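Kenora opens two-arm bench for recording handling demonstrations

Monday, November 18, 2024

Kenora has begun routine recording on a two-arm bench built to gather examples for a learning system. The bench is the first of the company's installations in which both arms carry their own cameras and are recorded together. Work on it started in June and the first set of accepted recordings was closed last week. The set contains 1361 demonstrations.

The recordings will be used to train Stederach, the company's control software for handling small household and workshop items. Stederach learns from demonstrations carried out by a human operator, who drives the arms through each task from start to finish. Joint positions, gripper opening and camera images are stored against a common clock. No task is scripted in advance beyond a one-line instruction and a starting layout.

The first set covers 23 tasks. They include picking up flat objects from a table, turning an item over, passing an item from one gripper to the other, and placing parts into a tray. Passing tasks make up the largest share. They were given priority after earlier single-arm recordings, made on the company's older Sorker bench, proved to be of little use for any job in which an object has to change hands.

"A single arm can put an object down and pick it up again, and the old data is full of that," said Darcy Pryor, who leads data collection at Kenora. "We wanted the transfer itself, with both grippers closed on the part for a moment and then one of them letting go. That is a short event and it is easy to record badly. Most of our rejected takes fail at that point."

Each demonstration is limited to 60 seconds. Takes that run over are stopped and repeated. Operators work in blocks of 30 takes, after which the starting layout is changed and the arms are returned to their rest positions. Failed attempts are kept in a separate store and marked with the reason for rejection. They are not part of the published count, but they are available to the training group and have been used to test the software's ability to recognise a dropped or slipping part.

Objects used on the bench are ordinary items, chosen for differences in shape, surface and colour. They are swapped between blocks, and items not needed for the current task may be left on the table. Kenora found that software trained only on a cleared table performed poorly when an unrelated object was in view. The layout rules were changed accordingly during the summer, and all takes recorded under the earlier rules have been withdrawn from the set.

Camera placement was also revised. The first version of the bench relied on one fixed camera overhead, which lost sight of the part whenever an arm passed across it. A view from the wrist keeps the gripper's own fingers in the picture at all times, and at close range it also takes in the opposite arm with its two-lens camera housing and the cable looped over it.

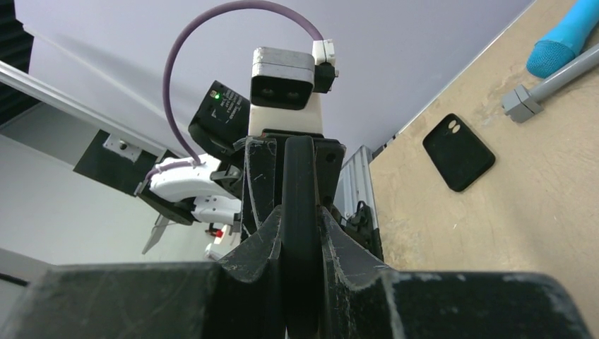
Calibration is carried out at the start of each shift and again after any change of gripper. The procedure was written by Afiq Wattimena, systems engineer, and takes both arms through a fixed series of poses. If the measured positions disagree by more than the permitted amount, recording does not start.

"The arms have to agree on where the table is," said Wattimena. "If they drift apart during a block, the images still look normal and the joint values still look normal, but the two no longer belong together. We would rather lose the block."

Checking is done by a second operator who was not present for the recording. The reviewer sees the camera images and the one-line instruction, and either accepts the take or returns it with a code. Disputed takes are rejected.

The second set will extend the work to soft and flexible items, with revised limits on gripping force. It will be recorded on the same bench under the same review procedure. An export tool, Majumder, is in preparation and will allow partners to request recordings by task, object type or rejection code. Access will be by written agreement.

Requests for technical information, including the file format and the calibration procedure, should be addressed to the data collection group at Kenora.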